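Clekum revises rebate rules for low-flow toilets, adds leak test

This site uses cookies to measure traffic. By continuing to browse you agree to our use of cookies. Accept | Manage settings

The Clekum water district will change the terms of its toilet replacement rebate in August, raising the payment for single-family homes and requiring a dye test on every newly installed unit. The revised rules were posted on the district's website with the rest of its summer rate package.

Under the new schedule, a household that replaces an older toilet with a qualifying model will receive a credit of $145 per fixture, applied to the water bill. The limit is 2 fixtures per address. Apartment buildings are handled under a separate track, in which the owner files one application for the whole property and the credit is paid by check.

Funding covers 300 fixtures in the first round. Applications will be processed in the order received, and those that arrive after the money is committed will be held for the next round without needing to be refiled.

The dye test is the main procedural change. The applicant places a dye tablet in the tank, leaves the toilet unflushed for 19 minutes, and checks the bowl for color. Any color in the bowl indicates that water is passing the flapper or flush valve seal. A unit that fails must be adjusted or repaired and tested again before the form is signed. Tablets will be available at the district counter and at the Witivus branch office.

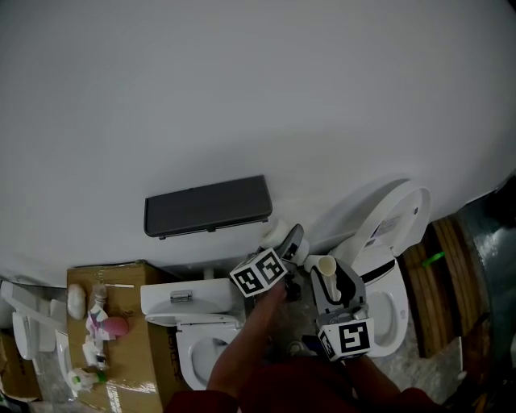
District staff said in the rate package that leakage past the seal accounts for a large share of the high-bill complaints they review, and that a new fixture with a badly seated valve can cancel out the savings the rebate is meant to produce. The earlier rules required only a receipt and a photograph of the installed toilet. Both are still required.

Eligibility is based on the rated flush volume printed in the manufacturer's specification sheet. Dual-flush models are judged on the full flush, not on the average of the two settings. Pressure-assisted units qualify if the supply pressure at the house falls within the range given by the manufacturer. Used and refurbished toilets do not qualify, and neither do replacement tanks fitted to an existing bowl.

Applicants are advised to measure the rough-in before buying. The distance is taken from the finished wall to the center of the floor bolts, and baseboard thickness should be left out of the measurement. The district will not issue a credit for a toilet that has been bought but cannot be installed.

Old fixtures may be dropped off at the Aebischer Road transfer station at no charge if the seat, lid and metal hardware have been removed. The porcelain is crushed and used as base material under sidewalks.

Customers in the Wemero service area, which buys water from Clekum but bills separately, are not covered. Wemero is reviewing whether to offer a matching credit and has not set a date for a decision.

Application forms can be submitted online or at the counter, which closes at 4:30 p.m.

2 comments | 19 shares

Related
Witivus branch office extends counter hours
Transfer station changes sorting rules for scrap metal
How to read the new water bill
Main flushing to begin on the north side
Wemero meter replacement enters second phase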